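Virnent Tenants' Energy Advice Project
Progress report to the Brinier Fund
Period ending 30/09/2017
Prepared by Normunds Sproģis, project lead

Summary

The project is on schedule except for the follow-up visits, which are running behind. We have completed 45 first visits in the Virnent blocks against a target for the period of the same number. Spending is slightly under budget. We are asking the Fund to approve one change, set out under Budget, and to note the staffing change below.

Home visits

Each first visit lasts an hour to an hour and a half. The adviser goes through the last year of bills with the tenant, reads the meter, checks the heating controls and leaves a short written list of things to do. We dropped the long questionnaire in the spring at the Fund's suggestion and have not missed it. Visits are shorter and tenants sign the consent form more readily now that it fits on one page.

The most common finding is still the wrong tariff. Many tenants were moved to a standard rate when a fixed deal ended and did not see the letter, or saw it and put it aside. The second most common is the heating timer. In the older Virnent block the timers are mounted inside the hall cupboard, and several tenants had been switching the heating on and off at the boiler because they did not know a timer was there.

Draft-proofing kits went out with most visits. The door strips are popular. The letterbox brushes are not, and we have a box of them left over that we would like to offer to another project.

Follow-up visits

We planned to return to every household after three months. This has slipped. Tenants who were glad to book a first visit are harder to reach for the second, and evening slots fill up first. Aivar Butkienė has started phoning in place of writing, and the response is better, but we have 11 households still to reach from the earlier group. I expect to clear these before the next report.

Damp and repairs

Four households reported damp serious enough to pass to the landlord, Vasilakis Housing. Two have been inspected. One had a blocked gutter, now cleared, and the other is waiting for a contractor to look at the outside wall. The remaining two have been given dates. I have asked Vasilakis for a single contact for these referrals, as ours were being passed between the repairs desk and the area office and one was logged twice.

We do not carry out repairs ourselves and advisers say so at the start of each visit. Even so, some tenants expect it, and the wording on the appointment card will be changed.

Electricity use

Heating takes up most of the conversation, but tenants often ask first about appliances. We bought plug-in meters from Ferico and lend them out for two weeks at a time. The results have been useful mainly for old freezers and for electric heaters used in bedrooms.
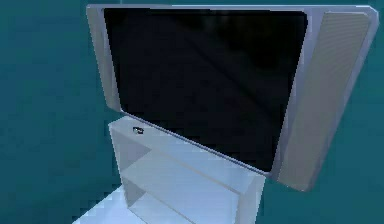 Standby use comes up at nearly every visit and we try to keep it in proportion. Switching things off at the wall saves a little money, and we say so, but a tenant on the wrong tariff will gain far more from a phone call to the supplier. Advisers now deal with tariffs first and leave appliances to the end. Two of the loaned meters have not come back and we have allowed for replacing them.

Staffing

Our second adviser left in the summer. Aivar has increased her hours to cover part of the gap and a replacement starts next month. Training takes 4 weeks, with shadowed visits in the last two, so the full benefit will not show until later in the autumn.

Budget

Salaries are under budget because of the vacancy. Travel is over, mostly from repeat trips when tenants were out. Printing is on budget. We ask the Fund to let us move part of the salary underspend to travel and phone costs for the follow-up work. The total grant would not change.

Next period

We will finish the outstanding follow-ups, begin first visits in the block behind the Virnent shops, and hold 6 drop-in sessions in the community room - two of them in the evening. Vasilakis has agreed to put the dates in its rent letter. A draft of the leaflet on heating timers will be sent to the Fund for comment before it is printed.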